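# Four seats and a propeller, please

I promised last issue I'd stop banging on about private jets, and I have kept that promise for one whole newsletter. Well done me. So this time I want to talk about the other end of the ramp, the end where the aeroplanes have propellers and the coffee comes out of somebody's thermos, because I've just come back from my first proper trip in a share plane and I've been boring everyone at home with it ever since.

For those who joined us lately: a share plane (or fractional ownership, if you're wearing a tie) is when you buy a slice of an aircraft and get a set number of hours in it each year. The big end of town has been doing it with jets for ages. What's newer, at least out our way, is doing it with a single-engine turboprop, and that's what the Sernitton scheme is all about. They run a small fleet of them out of Kurnov, and a one-eighth share gets you 75 hours a year. I haven't bought one! I went along on a friend's hours and paid for my part of the fuel and the lunch. But I did read the whole contract on the way up, all 46 pages of it, and I have opinions.

## Getting on board

First, the good part. You drive up to the gate, you say your name, and you park so close to the hangar that you can hear the radio playing inside it. No queue and no shuffling along in your socks. We had a noon departure on the booking and I arrived at twenty past eleven, feeling terribly late out of sheer habit, and then stood about for half an hour eating biscuits.

The cabin was smaller than I'd pictured. I'd been looking at brochures, and brochures are shot by people lying down in the back corner with a very wide lens. There were 4 seats in the club arrangement, which means two facing two, and if everybody has long legs you need to come to an agreement about knees fairly early on. Once we'd sorted that out it was lovely. The seats were a sort of caramel leather, a bit worn on the armrests, and each one had a little fold-out table that took me three goes to work out (you lift, THEN you turn, and if you turn first it pinches you).

Noise is the thing everyone asks about. Yes, it's louder than a jet. It's a steady hum and after ten minutes I'd stopped hearing it, although I did notice we were all talking like people at a wedding reception. They hand out headsets and I'd say take one, even if you think you look silly.

The windows, though! They're big ovals and they're right where your eyes are, and because you're not up as high as the airliners there's a lot more to see. I watched a whole river system go by, every bend of it, with the light catching the water. I had a book with me and never opened it.

## The lunch question

A few of you wrote in after the last catering piece to ask what you get to eat on a small plane, and whether it's worth ordering through the operator. Short answer: fruit, cheese, cold meats, good bread, and bring your own if you're fussy. There's no galley worth the name, just a drawer and an ice box, so anything that needs heating is out. We had a cheese platter with two kinds of grapes, some smoked chicken, and a lemon slice that I'm still thinking about.

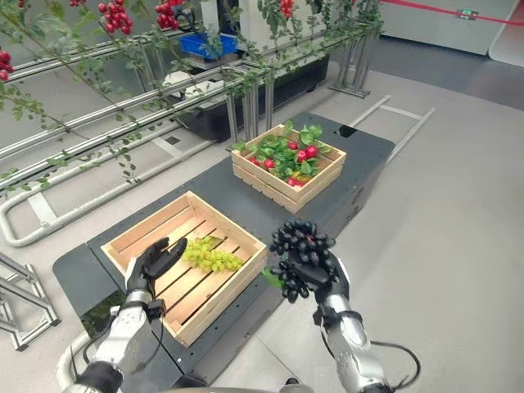

*Dark grapes and green. Good travellers, both of them.*

My own rule is nothing that crumbles, nothing that rolls and nothing with a sauce. Grapes do roll, I'll grant you, but only if you pull them off the stalk before you need to. Snip them into little bunches at home and they behave. Crackers are the real menace. I was finding bits of cracker in my cardigan pocket two days later.

If you do order through the operator, read the price list before you tick the box. Ours was fair enough, but I've seen others where the sandwiches cost more than my shoes.

## Now, the money

Here's where I put my glasses on. When you buy a share you pay three times over: once to get in, once a month whether you fly or not, and once more for every hour you're in the air. Everybody remembers the first one and most people remember the third. It's the monthly fee that catches you, and in the contract I read it could go up each year by an amount the operator works out using a formula on page 31. I read that formula four times. I used to do the books for a plumbing supplies business, so I'm not frightened of a formula, and I still had to ring up and ask.

To be fair to the people at Sernitton, they rang back the same afternoon and explained it in plain English, and they didn't try to sell me anything while they were at it. I can't say the same for Trekard, who run a similar program a bit further south. I asked them one small question about resale and have been getting their emails ever since.

Resale is worth asking about, by the way. Some schemes will buy your share back at the end of the term, less a fee, and some leave you to find your own buyer. Ask who sets the value. Ask what happens if the aircraft is in for maintenance when you want it, too, and whether the replacement has to be the same size. Ours would have been, which I was pleased to see in writing.

And do check the repositioning charges! If the plane isn't where you are, someone has to fly it to you, and that someone would like to be paid. On our trip it was 800 dollars to bring it across empty, split between us, and it was listed clearly on the quote. I've heard from readers who only found theirs on the final bill.

## Would I do it?

For a business with a few people going to the same out-of-the-way places every month, I can see it. There's no airline going into Fragkou any more, and the drive is a whole day each way with a very dull middle. We did it in a bit over an hour, had our meeting and a walk along the jetty, and I was back in my own kitchen by seven in the evening putting the kettle on.

For me, on my own, going to see my sister twice a year? No. I did the sums on the back of the lunch menu and then folded the menu up and put it away. I'd be far better off chartering when I fancy a treat, or tagging along with friends who have hours to use up before the year runs out (that's a hint, and you know who you are).

One more thing before I go. Pack soft bags. The baggage space in the back is a funny shape, narrow at one end, and my hard suitcase had to be turned three different ways before the door would close on it. The pilot was very nice about it. The duffel bags just squashed in like puppies.

Next issue I'll be looking at headsets, the cheap ones as well as the dear ones, and I've got a few on the kitchen bench to try already. If you have a favourite, or one you'd like to warn the rest of us off, hit reply and tell me about it. I'm also after stories from anyone who's been through a share buy-back, happy or otherwise, and I'll leave your name out if you'd like me to.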